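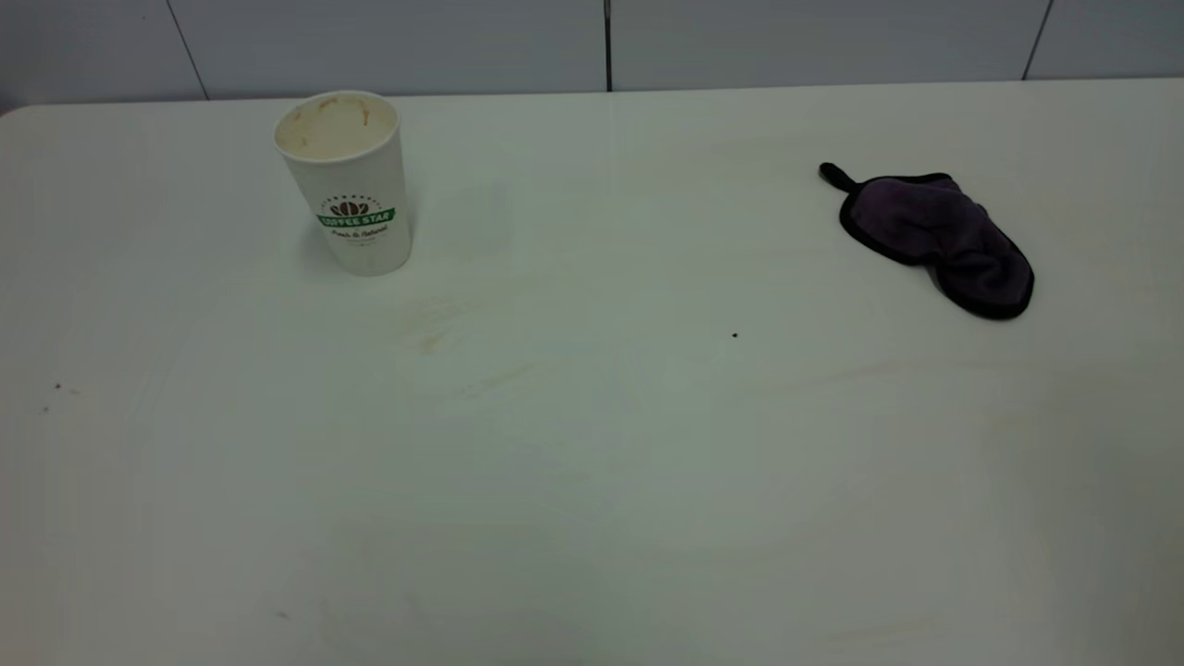
**What does Prernden do?**

We repair and resell used office furniture. Most of it comes from firms that are moving or closing a floor, and most of it goes to small offices, clinics and schools within 70 miles of our shop in Gastside.

## How we started

Prernden began as the repair side of Clareo, a moving company. Customers kept leaving desks and chairs behind, and the repair bench got busy enough to need its own building. We split off 10 years ago and still share a loading dock with Clareo on weekdays.

## What we handle

- Desks, meeting tables and sit-stand frames
- Task chairs, including new gas lifts and casters
- Filing cabinets, with locks rekeyed on request

We don't take cubicle walls or anything with water damage. Our stock is usually about 500 pieces, and the list is updated when items come in or go out.
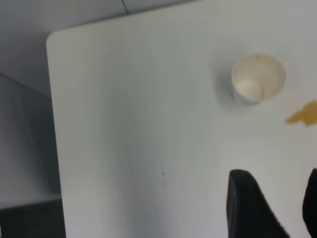

*Page last changed: Dec 19, 2022*

## Delivery and pickup

Local delivery is a flat $75, carried in and set up on the ground floor. Stairs are quoted separately. You can also pick up your order from the side door on Tekin Street. Please bring your order number and something to tie the load down with.

Every piece we sell can be returned within the first month if a repair fails. The office is closed for the last week of December.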